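Questions about working with the hand-held gripper in private homes

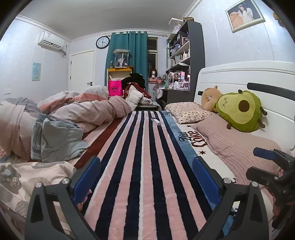

Rules and Good Practice

These answers are for persons who record household tasks for Sterkton with the hand-held gripper. They were last revised on Monday, March 9, 2020. If your local coordinator gave you a different instruction in writing, please follow that one.

May I tidy the room before I begin?
No. The bed stays as the resident left it, with the blankets, pillows and soft toys in their places. You may move an object only if somebody could be hurt by it, and then you write this in the session sheet.

Which objects am I allowed to grip?
Bedding, clothes, cushions and plush toys are allowed in all homes. For small devices, such as a remote control, ask the resident first. Display cases and collectible figures are never touched, also when the resident says it is fine.

There is a family photograph on the wall. What must I do?
Mark the session with "P" on the sheet. The photograph remains on the wall, and the review team in Cusby decides if the recording can be used. The same rule is valid for letters, calendars and screens.

What about brand names on sheets, bags or bottles?
They do not need to be covered. Please note them under point 4 of the sheet.

How do I check the jaws?
Look at both finger pads and at the screw near the base of each jaw. Do this before the first session of the day and again after each 200 grips. A pad with a cut or a loose corner must be changed. Do not repair it with glue.

Must I clean the pads between two homes?
Yes, always, with the wipes from the Jusosetti kit. Let the pads dry in the air before you touch any textile.

Can the resident stop the work?
Yes, at any moment and without giving a reason. Open the jaws, put the object down and switch off the recording.

How long are the recordings kept?
For 365 days, unless the resident has signed for a longer time.

Whom can I ask if my question is not in this list?
Please write to Sylvie Leclerc and mention form 527 in the subject line.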